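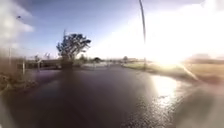

A path with a sign every few hundred yards is a path for people who shouldn't be out, was how one reader put it, in a letter that went on to recommend that I buy a compass, learn to use it, and stop writing about waymarks altogether. I have bought the compass. It is in the drawer with the other compass.

The letter was prompted by my grumbling in the last issue about the new posts on the Stunberg Round, and as it was the politest of the lot I will try to answer it properly.

For those who don't know it, the Round is a loop through the woods and water meadows behind Hustville, with a stile problem at one end and a cow problem at the other. Until last April it was marked with yellow arrows on whatever happened to be standing nearby: gateposts, telegraph poles, one dead elm. Some of the arrows were older than me. A few pointed at the sky, the nail having given up, and you learned to read these as meaning "carry on, probably". The dead elm fell down and its arrow went on pointing, with great conviction, into a ditch.

Then came the money, and with the money came Prundix. Prundix make posts. They are good posts, square and solid, with a sloping top so the rain runs off, and each one carries a coloured disc, a number, and a little square pattern you are supposed to point your phone at. There are 60 of them. On the old route you could go a long while without seeing a mark of any kind, and at one point you had to guess between two gaps in a hedge. Now you can stand at post 2 and see post 4, with post 3 in the middle waving at you like an anxious aunt.

My correspondent thinks this is too much marking and that the cure is none. I think it is too much marking and that the cure is less. This may sound like a small difference. It has already cost me a friendship at the bar.

Let me be fair to the no-signs party. There is a real pleasure in working out where you are from the shape of the ground. I've had it perhaps twice. The rest of the time I have had the other thing, where you stand in a field at dusk turning the map round and round and telling your companions that the stream must have moved. People who say that getting lost is good for the soul have generally been lost on a Saturday sort of walk, with sandwiches, and were home for tea. They have not tried it with a seven-year-old who needs the loo.

And most people on the Round aren't walkers in the letter-writing sense. They're families, dog owners, people told by a doctor to get moving, people who saw the car park and wondered what it was for. If you take the signs away those people won't learn to navigate. They will go as far as the first fork and come back, and the path beyond it will fill up with brambles, and then it will be only us, with our compasses, being scratched.

What a mark ought to do is turn up at the moment of doubt. At a fork, yes. Where the path leaves the wood and the field has been ploughed right across it, certainly. On a long straight stretch with a fence on both sides I don't need telling. Where did the reader of a sign think he was going to go? Whoever placed the posts seems to have paced them out evenly with a tape, and so there are five along the fenced lane and not one at the far side of Chaudhry Meadow, where the path divides three ways and where I have personally redirected half the county.

As for the square patterns, I did try one. It took me to a page which said the Round has 569 feet of climbing in all, and asked me to rate the post out of five stars. I gave it four. It was a perfectly good post. I would have liked to be told about the bull.

So my proposal, for anyone at Stunberg with a spade, is to dig up every other post on the lane and put a couple of them by the meadow. It would cost an afternoon. The spares can go at the boggy corner, laid flat, end to end, where they'd be more use than they have ever been standing up. I'll bring a flask, and if my correspondent cares to join us he can find his own way there.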